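Usirent 6 review: a grasp planner that does most of the dull work

By Lejla Dimitriou
12 Jul 2021

Usirent is a grasp planning package from Stoyanova. It takes images from a wrist camera, decides where to close the gripper, and sends the arm a path to get there. Version 6 came out in April and I have been running it at Civwood, where we sort mixed returns into trays, ever since.

Installation took most of a morning. The installer wants its own copy of nearly everything and will stop without much of a message if it finds an older Grasia driver on the machine. Remove the driver first, restart, then run it again. After that the set-up is mostly a matter of filling in forms: arm model, gripper width, camera offset, tray size. The hand-eye calibration asks for 17 poses and does the sums in under a minute. The result was good enough that I left it alone.

Planning is the best part. The old version would often swing the elbow wide to reach something close by. The new one takes short, sensible paths and plans again in mid-move if the target estimate shifts. You can set a limit on joint speed for each stage of a pick, which I used to slow down the last part of the approach.

Perception is more mixed. Boxes and bottles are found well under our ordinary lights. Clear bags are still poor. The weak spot for me is what happens when the wrist view holds very little detail. Every image gets a sharpness score, and by default anything under 224 is marked as unusable. The default is sensible, but the planner only treats the mark as advice unless you tick "hold on low score" in the settings. I would have that ticked from the start. 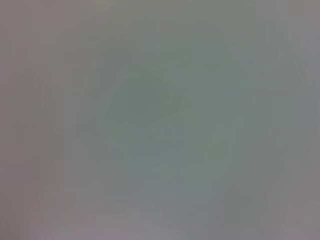
Wrist camera view, with no sharp edges for a planner to work from.

With the box ticked, the arm waits for a better image or backs off by a set distance and looks again. With it clear, the planner carries on from its last good estimate. That may suit a fixed target, but I would not rely on it in a tray where things slide about.

The log viewer is a real improvement. It keeps the last 2000 images with their scores and the plan that was live at the time, and you can step through them with the arrow keys. Searching by score works. Searching by error code does not, and the manual gives no list of the codes anyway. Export is to a zip file only.

Scripting is done in Python. The calls are short and named in a way I could guess. A few of the old ones have gone, so expect to spend some time on existing scripts. Ours mostly needed the new names for the gripper commands, plus a change to how the home position is read.

Support answered both of my emails within a day. One reply fixed the driver problem and the other said that clear bags are being looked at for a later release.

Good: path planning, calibration, log viewer.
Less good: installer, clear packaging, missing error codes.
Score: 4 out of 5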